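Prerton Council, Finance and Resources. A short thread on the draft budget for the coming year, which goes to full council on Tuesday evening. Figures are taken from the published papers.

1/ The council expects to spend 504 million in the coming year on day-to-day services. Income from local taxes, fees and central grant is expected to fall short of this by 6 million. The law requires us to set a balanced budget, so the difference must be met before the papers are approved.

2/ Most of the shortfall comes from the cost of care for adults and children. Demand rose faster than planned during the present year, and the prices charged by outside providers rose with it. Income from business rates was also lower than forecast after the closure of the Meijer works.

3/ The draft proposes to meet half of the gap from savings and half from reserves. Reserves can be used only once. The finance director's report asks that no further call be made on them until the mid-year review has been completed.

4/ Savings come mainly from office costs. The lease on Etach House will not be renewed, and staff based there will move to the civic centre before the lease ends. No public counter will close as a result of this move.

5/ Household tax would rise by 50 a year for a home in the middle band. Homes in lower bands would pay less than this and homes in higher bands more. The exact sum for each band is set out in the second annex.

6/ The hardship scheme will continue on its present terms. At the last count 3224 households were receiving help through it. Those already on the scheme do not need to apply again — their awards will be worked out afresh and confirmed by letter.

7/ Several residents have asked about parking charges. Charges in the town centre are held at their present level. Permit fees in the Fultuvside area will rise in line with other fees, as agreed when the permit zone was widened.

8/ The budget for road repairs is unchanged in cash terms. Given the higher price of materials, members should expect fewer resurfacing schemes to be completed. The list of streets will be published separately by the highways service.

9/ Capital spending is shown apart from the figures given above. It is paid for by borrowing, grants and the sale of land, and cannot be used to cover daily running costs. The largest items are school roofs, flood works at Fultuvside and the council's share of the new skills and enterprise centre.

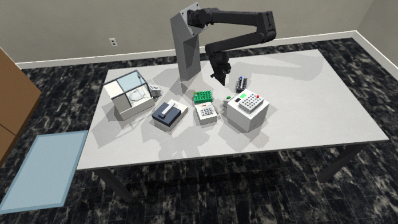
10/ The council's share of the centre is fixed. Any cost above the agreed sum falls to the other partners under the terms signed in December. Repayments on the borrowing begin in the year after opening and are already included in the medium-term plan.

11/ Cllr Mirjam Hoekstra, cabinet member for finance: "This is a cautious budget. It protects care services and the hardship scheme, and it asks households for a larger contribution than we would have wished. I would ask members to read the section on risk before the debate."

12/ Two risks are given particular weight in the report. The first is the pay award, which has not yet been settled nationally. The second is the level of grant, for which we have provisional figures only. A change in either would be reported to cabinet with revised tables.

13/ Written questions from the public must reach the clerk by noon on the day before the meeting. Please give your name and the paragraph of the report to which the question refers. Questions received after that time will be answered in writing.

14/ The full report, annexes and equality assessment are on the council's meetings page. Paper copies may be read at the civic centre and at all branch libraries during opening hours.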